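Where Do School Desks Go? Furniture reuse in the Pralden district
Student project report, group 4
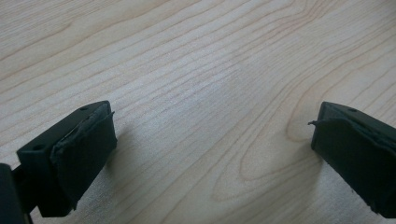 Norbert Machala told us straight off that we were asking the wrong thing. Schools don't throw desks out because they're broken, he said, they throw them out because the new ones come as a set and the old ones don't match. We changed our survey after that. Should of asked him first.

12 shares · 3 comments

What we wanted to know: how many desks and tables leave Pralden schools in a year, and where they end up. Wood tops mostly, some with metal frames. We left out chairs – too many kinds, and we only had until October.

Method. Sent a form to 16 schools. Called the ones that didn't answer. Went to the Kadlec warehouse on a Thursday to see how pieces get sorted. Also read the Gerine price list, the reuse shop one, not the new furniture one.

Results. The schools reported 1,429 desks and tables removed last year. Of those, 216 went to Kadlec for resale. Another 153 were given straight to families or clubs. The rest went to the dump or "storage", and storage was hard to pin down. Two schools wrote storage and then said on the phone it meant a shed with a leaky roof.

Sorting at Kadlec is quick. They look at the top first, then the joints. A scratched top can be sanded if it's solid wood. If the surface is a thin layer over board they mostly won't try, it sands through. Loose legs are fine, swollen corners are not. Water does more damage than kids do, acording to the sorting crew.

Price was a surprise. A cleaned-up table at Gerine sells for less than the cost of hauling a new one to the school. But schools can't easily buy there – the order system only lists approved sellers and Gerine isn't one. Vlasta Vondráček from the district office said a seller can apply any time. Gerine says they did and heard nothing. We couldn't check wich is right.

Problems with our data: the schools counted differently. Some put lab benches in, some didn't. One gave us numbers for two years added together and we had to ask them to split it. Also we have no weights, so nothing here about tons of waste.

Next group should try: asking for the order forms instead of a survey, and looking at Stundoseo, the swap site teachers use. We only found out about it in the last week. There were tables on it from three of our schools.

4 likes · 1 share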